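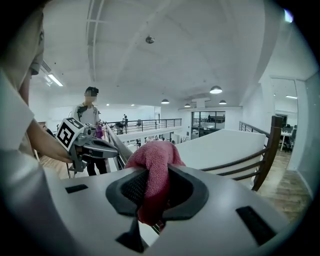 Equipment planning meeting, October, upstairs at Karkow
Minutes (my turn again, so you get them the way I write them)

We started at 10:15, a bit late because the earlier call ran over. Everybody had the draft budget in front of them except me. I'd printed last month's version, so if any of my numbers look odd, check the shared sheet before you yell.

1. Last month's minutes
Approved. One fix: the spare battery order was put down as done and it was only quoted. It's ordered now.

2. Hand-held grippers
This took up most of the morning. The question was whether we buy more pairs now or wait and see what the Ema project needs in the spring. I said buy now, and I'm still saying it! We have more people trained than we have pairs to give them, and folks end up sharing across shifts, which means straps get readjusted and calibration gets redone every single time. The other side of the table pointed out (fair enough) that the fingertips are what wear out, and a new pair with worn-out tips after a few weeks doesn't help anybody.

So we split it. Vasau quoted us $2,966 for the next batch of grippers, shipping included, and that quote holds through the end of the month. We'll take it. On top of that we're setting up a standing order for fingertips so we quit running out. I'd like those to come in the same dark color if they'll sell it to us separately. I'm asking.

Somebody brought up cheaper bodies from Chiu. We've had one on loan and opinions are mixed. I like the weight, but the grip bothered two of us after an hour or so. We agreed not to mix brands in the middle of a project, and Chiu goes back on the list for next year.

3. Marker cubes
Short one. The printed faces get scuffed in the storage bins and then tracking gets flaky, and we lose half a morning figuring out which cube it is. We're budgeting $110 for a fresh set of printed faces and some padded sleeves. Matte stock only this time, please. The glossy sheets were a mistake and it was my mistake, I know.

4. Cloths and other soft stuff
The towel folding tasks need a bigger supply. We have 17 microfiber towels in decent shape and the plan calls for 120, so there's a gap, to put it mildly. Agreed to buy in bulk. There was a long back and forth about colors (longer than the gripper discussion felt, anyway). Where we landed: mixed colors, keep the pink, go easy on white and gray, which get lost against the tables and against the grippers themselves. Wash everything once before use, because new ones are stiff and fold differently. Charge these to supplies and leave the equipment line alone.

5. The robot arms
Still on hold. I know, I know. Karkow wants to see the first round of results from the hand-held work before signing off on arms, and the lead time is long enough that we'd like an answer before the holidays. I'm putting together a one-page comparison of renting versus buying. If you have strong feelings about mounting (table or rolling stand), get them to me before I write it, please, and not the morning after.

We also need to know whether the upper floor is okay for the heavier stand. The building office has been asked. If the answer is no, everything heavy goes downstairs and we'd have to rethink the desks.

6. Storage and getting things up the stairs
Right now the cases get carried up by hand, and people are tired of it. Proposal was to leave one full kit on each level so nothing has to travel during the day. Everyone liked that. It does depend on the new batch showing up, so see item 2. Lockable cabinet for downstairs: get two prices.

7. To do
Gripper order to Vasau, before the quote runs out: me
Ask about separate fingertips: me, same call
Marker faces and sleeves: tracking group
Towels, bought and washed: whoever runs the folding tasks
Rent or buy page for the arms: me
Cabinet prices: open, please somebody grab this one

Wrapped up at 11:40. Next meeting is same time next month, same table, and I'll bring the right printout.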